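Opinion | Machines & Work
6 min read

The Trouble With a Thousand Folded Shirts

Every few months someone sends me a chart with a line going up and to the right. The line is the number of demonstrations a robot has been fed, and the point of the chart is that more of them must be better. I have stopped replying to these emails, so I will reply to all of them now.

I spent part of April reading through the records of a household collection run by a small outfit called Huritness. They send people hand-held grippers, the kind with a camera on top, and pay them by the finished episode to fold and sort clothes at home. The set I looked at came from 13 homes. It held 393 episodes of laundry work. Their plan calls for far more, and the plan is what bothers me.

Start with who decides what counts. An episode is accepted if the garment ends up folded and the tracking holds. It is thrown out if the person stops halfway, drops a sleeve and starts over, or changes their mind about where the pile should go. So the set that reaches the learner is made up of people who got it right, in one go, while being paid to get it right. I have folded clothes for most of my life and I can't remember an evening that would have passed.

Anel Maluleke, who ran intake for the project, doesn't agree with me. She says a model can't learn a fold from a person who gave up on it, and that cleaning the set is the dull part of the job that makes the rest possible. Fair enough. But a robot that has never been shown a slipped grip has no idea what to do after one, and it will have plenty of them.

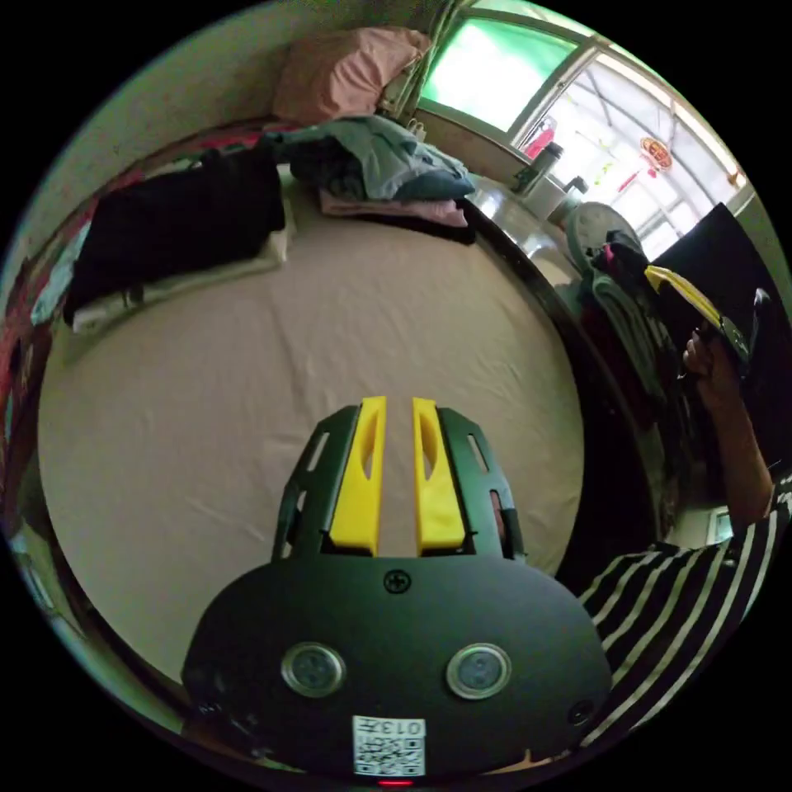
Then there is the claim about variety. Real homes are supposed to fix the old problem of the lab, where one table under one set of lights taught the machine a great deal about that table. I accept that a bedroom is a better teacher. Beds sag, windows are bright at noon and useless by supper, and other people's things are always in the way. What I don't accept is that 13 bedrooms stand in for the rest of them. Twenty-five episodes on the same bed, with the same few shirts going round and round, is one example wearing a lot of hats. The chart counts it as 25.

I asked Segundo Ñahui about this. He trained the Castellanos model on an earlier version of the set, and he was more open than I expected. When he held back two homes and tested on them, the results dropped, and they dropped more than adding episodes from the familiar homes had ever raised them. He'd put that in a footnote. I would have put it in the title.

The usual answer is scale. Zema, the next round, will go to more places, and somewhere in all that the gaps are meant to close on their own. Maybe they will. I've been told so since the Lidcombe pilot, which was also going to be enough — and which nobody I spoke to uses anymore, mainly because the notes on how the clothes were laid out at the start were never kept.

I am not against collecting any of this. I'd like to see it slow down. Pay people for the failed attempts at the same rate. Report homes first and episodes second. Write down what was on the bed before the first grasp. Ask the person holding the gripper whether they would ever fold a shirt that way with their own two hands, and keep the answer with the data.

Maluleke tells me the last one has been raised before and was judged too expensive. It's one question at the end of a session, and I would like to see the invoice.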